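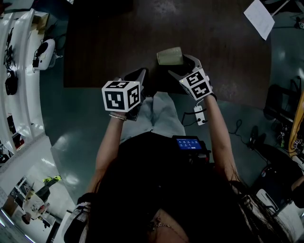

**木头餐桌上的白圈怎么去掉?试过蛋黄酱了,没用**

发帖人:小满不满

大家好,求助一个家务问题,在站里翻了半天老帖,说法太多,越看越晕。

家里有张深棕色的实木餐桌,是两年前从一对搬家的夫妻手里收来的,2000块,连四把椅子一起。桌子我特别喜欢,颜色沉,放什么都好看。问题是上个月我妈来住,端了一锅刚关火的汤直接往桌上一搁(垫子就在旁边!),第二天早上拿开一看,一个巴掌大的白圈,边缘还挺清楚。后来又陆陆续续多了几个小的,应该是杯子留下的,我自己也有责任,晚上看剧捧着热茶,看着看着就随手放了。

目前试过的办法:

- 干布使劲擦,没变化
- 蛋黄酱抹上去放一夜,大圈好像淡了一点点,也可能是我的心理作用,反正桌子闻了两天沙拉味
- 牙膏,只在桌角试了一小块,那块好像变得没那么亮了,吓得赶紧停手

卖家当时说桌面是“上过漆的”,具体什么漆她也不知道。桌底贴着一张旧标签,写着 Gumelmont,后面跟着2705,我猜是型号,网上搜不到什么有用的东西。

想问三件事:白圈到底还有没有救?我怎么判断是什么漆?还有,牙膏那块发乌的地方能不能补回来?附近有个师傅说整张桌面打磨重做要1015块,都够桌子一半的钱了,实在有点舍不得。

先谢谢各位!

---

### 老槐树下修椅子

先说结论:白圈基本有救,黑圈才麻烦。白的是潮气闷在漆膜里面了,木头本身多半没事;要是发黑,那就是水已经进到木头里,得打磨。你这个描述听着是前一种,先别急着花那1015。

判断漆的种类,翻到桌子底下找个不显眼又确实上过漆的地方,棉签蘸一点点酒精(药店的那种就行),点上去等半分钟。如果发黏、能擦下颜色来,大概率是虫胶漆;没反应的话再用稀释剂试,发黏的多半是硝基漆;两样都没反应,一般就是聚氨酯一类的,最结实,也最难从外面修。试的时候窗户打开,旁边别点火,别开着煤气灶。

然后是去白圈,我平时按这个顺序来:

1. 先把桌面擦干净。蛋黄酱的油要用拧得很干的布加一滴洗洁精擦掉,再用干布擦一遍,晾一天。
2. 吹风机开低档,离桌面一拃远,来回晃着吹,不要停在一个点上。吹几分钟摸一下,烫手了就歇会儿。旧的圈可能要分几次。
3. 还不行,就找块纯棉旧T恤盖在白圈上,熨斗放干,水倒掉,蒸汽关掉,最低温,轻轻按几秒就提起来看。千万别走开去接电话。
4. 最后再上蜡。顺着木纹薄薄擦一层,等干了抛开。

牙膏那块是被磨料磨出细划痕了,不是漆掉了。用最细的0000号钢丝绒蘸点家具蜡,顺纹轻轻带几下,光泽能回来不少。不过磨完可能跟周围还是有点差,那就干脆整张桌面都上一遍蜡,看着就匀了。

还有,熨斗这招在硝基漆上要格外小心,温度高了漆会软,布纹都能印上去。我早年给亲戚修一个茶几就印过一片T恤的纹路,后来只好重喷。那个茶几现在还在他家阳台上放花盆。

---

### Bogdan Pană

我中文打字慢,大家见谅。我在这边住了11年,租的房子里也有一张深色的桌子,房东的,所以每次有圈我都很紧张哈哈。

我用吹风机成功过,但是不快!第一天晚上完全没有用,我以为失败了,第二天又吹,第三天才看不见。所以你不要一天就放弃。

蜡我用的是 Buvow 的蜂蜡膏,小铁盒,味道像教堂(我喜欢,我太太不喜欢)。之前买过 Sikley 的喷雾,喷完很亮,可是桌子滑滑的,手印特别多,我后来就不用了。也许是我喷得太多了吧。

杯垫的话,我建议买软木的,厚一点。陶瓷的漂亮,但是杯子底下有水会粘住,你一拿起来杯垫也跟着起来,然后掉下去,桌子上一个坑。我有两个这样的坑。房东还不知道。

---

### 阿柚在线摸鱼

楼上两位都写得好认真……我就说一句,买张桌布得了,圈还在不在谁看得见啊。

认真补充一点:透明的软玻璃桌垫慎买!我家那张 Cosgrove 餐桌铺了一个夏天,八月份揭开一看,垫子跟漆粘在一块儿了,撕下来一片麻麻的印子,比白圈难看多了。要铺就铺布的,隔一阵子掀开透透气。

---

**小满不满(回复)**

回来汇报一下!桌底用酒精试了没反应,稀释剂家里没有,就没往下试。昨晚和今早各吹了一轮,几个小杯子印已经看不见了,大圈从中间开始散,现在像个月牙。熨斗我胆子小,先不上,照 Bogdan 说的再吹几天看看。

牙膏那块等钢丝绒到货再弄。@老槐树下修椅子 想再问一下,钢丝绒磨完掉下来的碎屑是用湿布擦还是吸尘器吸?我家猫老爱往桌上躺。

**老槐树下修椅子(回复)**

先吸,再用干布带一遍,别用湿布,铁屑沾水会留锈点。猫先关屋里,等蜡干透再放出来。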